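Last updated 21st June

Questions we keep getting about putting together the white plastic chair and the other Rundine pieces. Answers are short. If yours isn't covered, write to the Kornham desk and somebody will get back to you, slower in August.

Do I need tools?

No. Legs push in by hand. A rubber mallet is OK if you put a folded cloth over the end first. No metal hammers, please - we've seen the dents.

What surface should I build it on?

A table, at a height where you don't have to stoop. The floor works too but your knees will complain. Cover the table if you care about the finish. An old sheet, plastic sheeting, whatever's around.

Which way up?

Seat upside down, legs pointing at the ceiling. Do it this way even if you've built chairs before and have your own method. You want to see the ribs on the underside while you work, and you want one hand on the edge of the seat and one on the leg, low down, close to the corner. 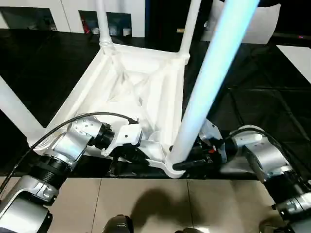
Probert wrote in to say the legs should go in on a diagonal, near left then far right, and that doing two on the same side first left the last one fighting back for the better part of an evening. Fair point and we agree. Diagonal pairs. We're adding it to the printed sheet at the next reprint.

One leg won't go all the way in. What now?

Pull it out, check the socket for a scrap of molding plastic, trim that off with a craft knife, try again. Turn the leg a little as you push. Still stuck, try one of the other sockets. They're meant to be the same but now and then one is tight.

My chair rocks.

Check your floor first. Then flip the chair over and press each leg again, hard. Most of the rocking we hear about is one leg that hasn't seated. Do not sand the legs down!

How much weight does it hold?

465 pounds spread evenly, for the chair. Don't stand on it. We know people stand on it.

Can I cut up the packing foam?

Please don't, at least not until everything is built. The block is cut to hold the parts for a return, and a return without it costs you more in shipping. Bits also hide in there. Before you put a block out with the trash, look down into any opening. The white foam has channels and at least one rectangular opening you can see into.
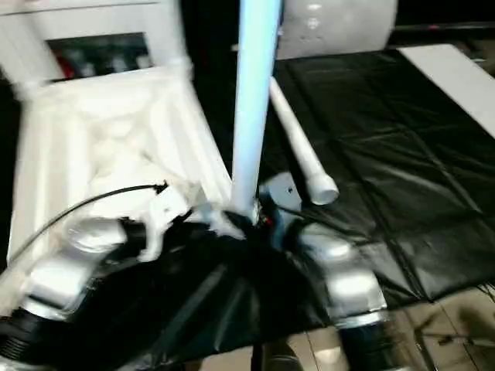 Keeping track of small parts is most of what people write to us about. Tip everything out in one spot and don't walk off with it. A dark cover under you helps a lot with these sets, and plain black plastic sheet is fine, creases and all - a white pipe or end cap shows up on it right away, where on a pale tablecloth you'd hunt for ages. Small things in a color are easier. Anything small and white, put it on the dark stuff and leave it there untill you need it.

What is the divided tray for?

Whatever you like. Pens, screws, seed packets, hair ties. The walls between the compartments are molded in so you can't move them. Wash by hand in warm soapy water, dry it with a towel. Not the dishwasher, it warps.

The threaded part feels rough. Is it faulty?

Probably not. Run a dry toothbrush around the ridges, dust gets in there in the box. Start the thread by hand, turn backward until it drops, then forward. If it goes in crooked stop and back it out. Forcing it strips the plastic and we can't fix that, only swap it. 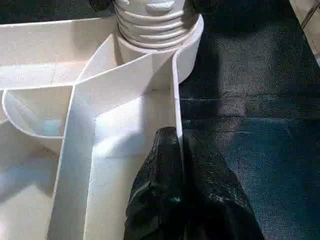 Divided tray, with the threaded part up in its round collar.

I've got a hairline mark on the plastic. Crack or scratch?

Fingernail test. If your nail catches, and it shows on the other side as well, it's a crack and we replace the piece. If not it's a surface mark. Light ones mostly rub out with a damp cloth and baking soda.

Is anything missing from my box?

Check against the sheet, page 11. Do it before you build, not after. Small parts are free to replace, you pay nothing, just send the number printed next to the part on the sheet.

Can schools and clubs order in bulk?

Yes, through Nerkham. They keep almost 3,000 chairs in the warehouse so it's usually quick. Smallest bulk order is 11 chairs. Pieces come flat, same as the single boxes, so plan on some hands to help with the building.

Do you sell them built?

No. We get asked alot. They don't stack well in the van with the legs on.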